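Forum Manipulation et simulation > Apprentissage et transfert > Caméras de poignet : ce que change la randomisation des décors

Sujet ouvert par lise_friesen

Je reprends ici la discussion commencée en mai dans le fil sur Hestetti, qui partait dans tous les sens. La question de départ était simple : quand on entraîne une politique bimanuelle en simulation, faut-il faire varier les décors (sols, murs, mobilier) autant pour les caméras de poignet que pour la caméra de tête ?

Nous avons généré 300 démonstrations dans Udberg, dans des pièces tirées au hasard. Une politique a été entraînée avec décors variés pour toutes les vues, l'autre avec décors variés pour la tête seulement et fond gris uni pour les poignets. L'évaluation porte sur 50 essais par politique, dans des pièces absentes de l'entraînement.

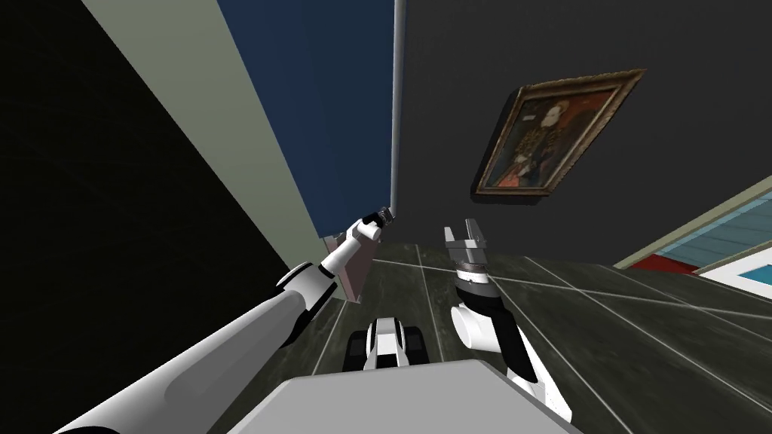 Publié par lise_friesen le 21 juin 2020 | Catégorie : Résultats et méthodes

Le carrelage, le tableau au mur et le panneau bleu font partie du décor tiré au hasard. Les bras et les pinces ne changent pas d'un épisode à l'autre. La politique à décors variés partout réussit 6 essais de plus que l'autre. C'est peu, et je m'attendais à un écart plus net. Les échecs supplémentaires de la politique à fond gris ont presque tous lieu à l'approche, avant la fermeture des doigts.

Je n'ai pas encore séparé l'effet des textures de celui de l'éclairage. Si quelqu'un a déjà fait cette ablation, je suis preneuse.

--

asif_rind a écrit :

Six essais sur 50, avec une seule graine, je ne conclurais rien. Chez nous l'écart entre deux graines de la même politique est parfois du même ordre. Combien de graines de votre côté ?

--

lise_friesen a écrit :

Une seule pour l'instant. Je suis d'accord sur le principe, c'est pour cela que je parle d'un écart faible. Les deux politiques ont en revanche vu les mêmes pièces de test, avec les mêmes poses initiales, donc la comparaison est appariée.

--

asif_rind a écrit :

L'appariement règle la variance des scènes, pas celle de l'entraînement. Il faudrait relancer les deux.

--

ladan.taheri a écrit :

Sur le fond, le résultat ne me surprend pas. Dans une vue de poignet, la pince garde à peu près la même place et l'objet tenu prend souvent beaucoup de surface. Le décor passe derrière et on n'en voit que des morceaux.

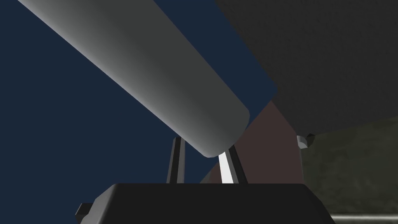
Pendant le transport, le réseau a donc assez d'information avec les doigts et l'objet, et la couleur du mur ne lui sert à rien. À l'approche c'est différent : l'objet est encore petit ou hors champ, et le fond pèse davantage dans les caractéristiques extraites. Cela irait dans le sens de tes échecs avant fermeture. Il faudrait découper les essais par phase et donner le taux pour chacune.

Autre point : as-tu recadré les vues de poignet ? Nous travaillons en 96 x 96 sur Putanico, et à cette taille un doigt clair sur fond sombre et un doigt clair sur fond clair ne donnent pas du tout la même chose.

--

safta_rusu a écrit :

Pas d'accord avec l'idée que le décor ne sert à rien pendant le transport. Quand la pièce bouge dans la vue de poignet, c'est aussi une indication sur le mouvement du bras. Si on met un fond gris uni, on retire cette indication à l'entraînement, puis on la remet au test. Ce n'est pas seulement une question d'apparence.

Il manque à mon avis une troisième condition : un décor fixe mais texturé pour les poignets. Sans elle, on compare deux choses à la fois, la présence d'un fond et sa variété.

--

lise_friesen a écrit :

La remarque de Safta est juste, le fond gris était un choix de facilité. J'ai commencé à regarder les épisodes un par un, en gardant les vues de poignet où la pince est ouverte et vide.
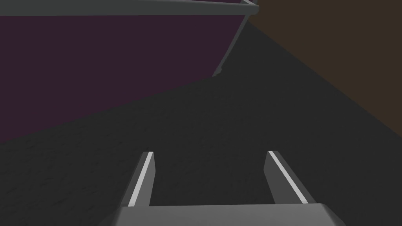

Pour la troisième condition, je prendrai une seule pièce et je la garderai sur les 300 démonstrations. Les vues de poignet ne sont pas recadrées. Je peux essayer en 96 x 96 pour comparer avec Ladan, mais dans un second temps, sinon je change trop de paramètres.

Pour le découpage par phase, j'utiliserai la commande d'ouverture de la pince. Tout ce qui précède la première fermeture sera compté comme approche.

--

ladan_ghasemi a écrit :

Attention avec la commande d'ouverture. Dans Udberg, la commande et la position mesurée des doigts sont décalées, et sur des épisodes courts cela déplace la frontière entre les phases. Prends plutôt la position mesurée avec un seuil.

Le script de découpage d'Abbasi le fait déjà, il faut juste lui donner le nom des deux articulations de chaque pince.

--

asif_rind a écrit :

Je maintiens que les graines passent avant le reste. Une troisième condition avec une seule graine donnera un troisième chiffre qu'on ne saura pas lire.

--

safta_rusu a écrit :

Les deux peuvent se faire en parallèle. Si le temps de calcul manque, je préfère trois conditions et moins d'essais par condition.

--

asif_rind a écrit :

Moins d'essais, non. 50 est déjà juste.

--

lise_friesen a écrit :

Je garde 50 essais et je relance les deux premières politiques avec d'autres graines pendant que la troisième s'entraîne. Ladan G., je veux bien le lien vers la version du script que tu utilises, la mienne plante quand il y a deux pinces.

--

ladan_ghasemi a écrit :

Envoyé en message privé. Il faut aussi mettre à jour le fichier de configuration, l'ancien ne prévoit qu'un seul bras.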